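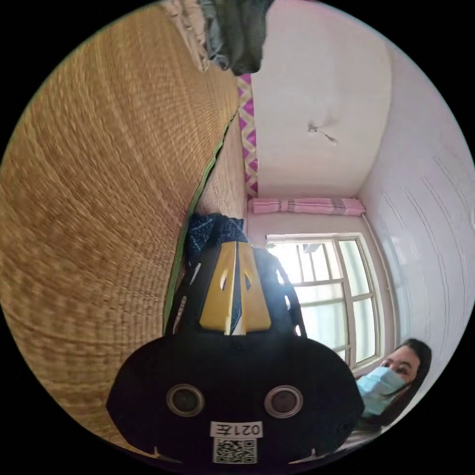 Speckled navy cloth at the fingers, straw mat to the left, window on the right. Wrist camera, no rectification.

Notes on cloth demonstrations with the hand-held grippers

I have been meaning to write up the cloth work since September, mostly so that I stop answering the same questions by email. The short version is that picking up and folding small cloth items by hand-held demonstration works better than I expected, that lens distortion is less of a problem than I expected, and that time synchronization is more of a problem than it has any right to be.

The task is simple to state. A cloth item starts crumpled on a woven mat. The demonstrator picks it up with one gripper, finds a free edge with the other, opens it out and folds it once. At the end it should lie flat enough that a second fold would be possible. The policy is supposed to learn this from the wrist views and the finger widths, with no overhead camera.

I tried the same task last year by remote control, with a leader arm driving a Flundach follower. The follower was accurate enough. The trouble was that I could not feel the cloth. With a rigid object you can see when you have it, but a single layer of thin fabric looks much the same pinched or missed until you lift. I would close, lift, find nothing, go back down, and all of that ended up in the recording. Slow demonstrations also gave slow policies. The trained model copied my pauses faithfully, including the ones where I was leaning over to get a better view.

With the gripper in your own hand some of that feel comes back. The fingers flex, and a little of the resistance gets through to the handle. I would estimate that a fold now takes less than half the time it took through the leader arm, although I never timed the old sessions properly and would not defend that in front of a reviewer.

Setup

Each hand holds one unit. The wrist stream runs at 60 frames per second, and the finger width is logged against the same clock. Pose is recovered offline from the video and the inertial data. I use the Dusenska toolchain for this step, with the default map settings and a larger feature budget. Rooms with plain walls give it trouble. Woven straw gives it a great deal of texture, but repetitive texture, and early on I saw the map slide by what looked like a whole number of weave rows. Keeping a window or some patterned fabric somewhere in view cured most of it.

The window creates its own difficulty. Bright daylight washes out everything behind the glass, and auto exposure then hunts whenever the hand rotates. I now lock exposure on the mat before the first take and accept a blown-out window. Dark cloth is the awkward case. A navy item on a light mat has excellent contrast at the outline and very little inside it, so the folds and layers are hard to separate. Small white speckles in the print help more than I would have guessed. They deform with the fabric and give the network something to follow inside the silhouette.

Distortion

I feed the circular image in as it comes. I did spend a week on rectified crops and they were worse. Rectifying stretches the periphery, and the periphery is where the other gripper usually shows up during the edge search. The network does not mind straight things being curved as long as they are curved the same way every time. The fingers always sit in the same pixels, so it has a fixed reference for scale.

Orientation is the one thing I would warn about. When reaching sideways, people roll the wrist much further than they think, often close to a quarter turn, and then the room lies on its side in the image. That is harmless for the policy so long as the arm can reproduce the roll. The Flundach can, up to its wrist limit. I added a filter that replays each recovered trajectory through the inverse kinematics and flags any take that leaves the workspace. In the last batch it flagged 9 takes, all of them at the edge search. I threw them out. Clipping them to the joint limit gives a trajectory that no longer matches its own video, and I have been burned by that before.

Synchronization

The two units drift relative to each other. Over a short take you can ignore it, but over a long session it grows to several frames, and a handover between hands is exactly the moment where several frames matter. My first model released with the right hand slightly before the left had closed. I blamed the policy for days before plotting both finger widths on one axis.

The fix is dull: tap the fingertips of both units together at the start and end of every take, find the spikes in the accelerometer traces, and fit a linear correction between them. I wrapped this in a small script called Jikik. It also refuses to process a folder where the left and right recordings have been swapped – a mistake I have made twice, labels or no labels.

What the demonstrator should do

Move at a normal speed. Keep the hand from hovering over the cloth while you decide what to do next; decide first, then start the take. If you miss the edge, try again inside the same take, once. Recoveries are useful data in small quantities. Vary where the cloth starts, and do shake it out between takes, as otherwise the same creases come back and the model learns the creases.

I also rotate the mat between batches. The colored binding strip along a mat is a strong line, and one of my early models had plainly learned to fold parallel to it. It did so even when the cloth was lying at an angle.

Results so far

On the arm, the current policy finishes the fold in almost 6 of every ten attempts with cloths it has seen. On new cloths it is lower and I do not have enough trials to quote a figure. The commonest failure is picking up 2 layers as one, after which everything downstream looks correct and the result is a folded wad. Finger width cannot tell the cases apart with thin fabric. I have a thickness estimate from motor current that separates them on the bench and falls apart in motion.

Next I want to move the arm to the back room at Chaimongkol, where the light is flatter, and rerun the same checkpoint without any retraining. The Jikik script needs cleaning up before I can put it online. It currently has my home directory hard-coded in four places.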